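Handout 4: Showing the Robot What You Mean
Introduction to Robot Learning, spring term
Read before the March lab. Bring the sign-up sheet.

You have now spent three weeks writing down tasks as sequences of poses, and most of you have learned that "put the banana in the bowl" takes a page and a half of code and fails when someone moves the bowl. This week you stop writing and start showing. You will be worse at it than you expect.

There are two ways to show an arm a task that matter for this course. In the first, usually called kinesthetic teaching, you take hold of the arm and push it through the motion while it records its own joint angles. In the second, teleoperation, you stand or sit somewhere else and drive the arm with a controller, a space mouse, or a second, smaller arm that the big one copies. We do the first on the Urkton bench arm in week 6. This handout covers the second, and we do it in simulation, where the crockery is free.

The practice room is called Fledholm. Everyone gets the same one, and everyone starts with the arm parked over the back of the platform and the objects laid out in front of it.

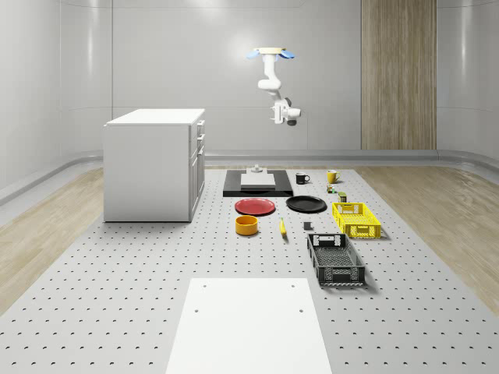
Notes by Linnea Berge
Lab sections: Ebbe Åberg and Meenakshi Pisharody
Corrections to any of us, preferably before the deadline they would have affected

1. What a demonstration is

For our purposes a demonstration is a recording of what the robot sensed and what you told it to do, at every time step, from the start of the task to the end. It includes the camera images, the joint positions, the state of the gripper and your commands. It does not include what you were thinking. If you paused for four seconds over the mug because you were deciding which side to come in from, the recording says that pausing over mugs is part of the job. A policy trained on your data will pause over mugs. It will do so with great conviction.

Last year's class collected 500 demonstrations between them. After Ebbe went through them, 74 were thrown out. The commonest fault was the operator driving to the wrong object, noticing, and going to the right one. As human behavior this is perfectly ordinary. As training data it teaches the arm to visit the wrong object first, as a courtesy.

2. The task

Move the banana to a plate, then move the small cube into a crate. There are two plates and two crates, one red and one black, one yellow and one black. The instruction you are given will name a color. Read it. "The black one" is not an instruction we will ever give you, for reasons that become clear when you look at the platform for a moment.

Leave the mugs alone. They are distractors, meaning objects that belong to the layout and have no part in the task. You may not push them aside to make room. If your path to the crate goes through a mug, you need a different path.

3. Where to look

New operators drive from the overview camera, which is comfortable and gives you the whole platform. It is also useless for the last few centimeters, when the gripper covers the thing you are trying to grip. The wrist camera is the opposite. It is superb when you are right over the object, and the rest of the time it shows you whatever the wrist happens to be facing, at whatever angle the wrist happens to be.
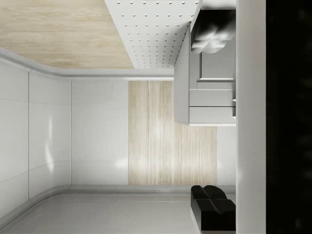

Students find this upsetting, and a few try to fix it by steering until the horizon is level. Please don't. The policy has no opinion about horizons, and you will have recorded a long, pointless roll of the wrist at the start of every episode. Learn where "down" is in the wrist view by making one small move along each axis before you begin recording. Meenakshi makes her section do this with the overview window closed. They complain, and their data is better.

The working rule is: overview to travel, wrist to grasp, overview again to carry. Switch your eyes, not the layout of your screen. Rearranging windows mid-episode is another way to record a four-second pause.

4. Mapping your hand to its hand

The controller sends changes in position, so moving your hand a little to the left moves the gripper a little to the left. Left in whose view, though? The default is the base frame of the robot. You can change it to the frame of the wrist camera, and then "left" follows the wrist around. Both are reasonable. Swapping between them halfway through a dataset is not, and your partner should not be using a different one from you.

Scaling: the slider goes from slow to silly. Start at the low end. The clutch (the side button) freezes the arm while you put your own hand back somewhere comfortable. Use it while traveling. If you find yourself clutching during a grasp, your hand was in a bad place before you started down, and the cure is to start over.

A word on force. In simulation you feel nothing at all. You can press the gripper firmly into the platform and the only sign will be that the arm stops going down while your hand continues. Stellan Halvorsen, who taught this lab before me, used to call this "leaning on the table to think." On the Urkton arm, the same habit sets off the protective stop, and it makes a noise that the whole corridor knows.

5. Variation, and why yours will be too small

A policy learns from the differences between episodes. If the banana is always in the same spot, it learns the spot and ignores the banana. So the objects get moved around before each recording: the crates trade neighbors, the plates shift, things that were at the back come to the front. The cameras see the table from different places as well.
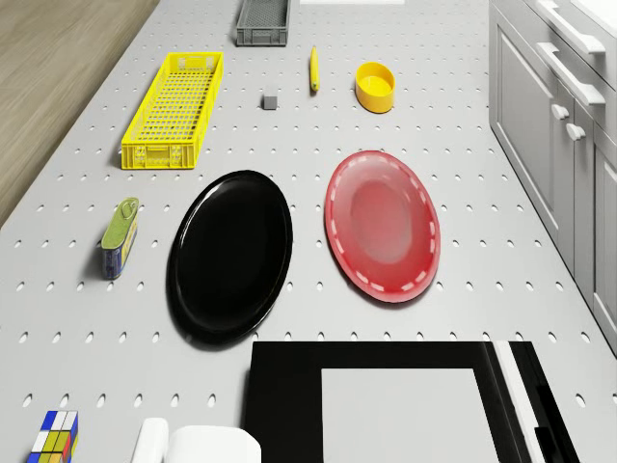 The reset script does the shuffling. You may also place things by hand, and in previous years everyone who did so believed they were being random. They were being tidy. People leave polite gaps between objects. They line up plates. They keep tall things away from the thing to be grasped, because they are about to have to grasp it. Use the script for at least half your episodes, and accept the awkward layouts it gives you. An awkward layout that you solve cleanly is worth more to the policy than another easy one.

Vary your starting pose too, within reason. Do not vary your strategy. If you pick up the banana across its middle, keep doing so. Half the episodes gripping the middle and half gripping the end will average out, in the cheerful way of simple regression, to a grip on neither. We come back to this in week 7, when we look at policies that can hold two ideas at once.

6. Mistakes and what to do with them

Dropped the cube, picked it up again, finished the task: keep it, and mark it "recovery." These are useful. An arm that has only ever seen success has no notion of what to do one centimeter away from it.

Dropped the cube off the platform: discard.

Went to the wrong plate: discard, even if you corrected it gracefully.

Sneezed: discard. (Sølve Blomqvist in the Ostport group has a whole slide on the sneeze. The trace is unmistakable.)

Finished, but it was ugly: keep it if it was ugly and direct. Discard it if it was ugly and wandering. When in doubt, play it back at double speed. If you can still tell what the operator wanted, keep it.

Never trim the middle out of an episode. You may trim idle time from the start and the end, using the tool provided, and the tool keeps a log.

7. What to hand in

Each pair hands in 60 episodes, split evenly between partners, with the operator's initials in the label field. Fill in the control frame and the scale setting on the sheet. If you used the Liao glove in place of the standard controller, say so, and say which hand.

Add one page, written by the two of you together, on the following. Watch 8 of your partner's episodes with the sound off and the partner out of the room. Write down the habits you see. Then trade notes. Most pairs discover that one of them always approaches from the same side and the other hesitates before letting go. After training, run the policy and look for both habits. They will be there.

Grading is on the labels, the consistency of the data and the written page. We do not grade the policy's success rate. A careful dataset sometimes gives a mediocre policy, and every year one pair gets a very good policy from data they cannot explain, and is insufferable until week 7.

8. Reading

Chapter 5 of the course notes, sections on behavior cloning and compounding error. Skip the proof the first time through. The appendix on controller setup has an error in the second table: the columns for pitch and yaw are swapped. If your gripper nods when it should shake its head, this is why.

Office hours are in the lab, from 3 p.m. until Ebbe needs the machine.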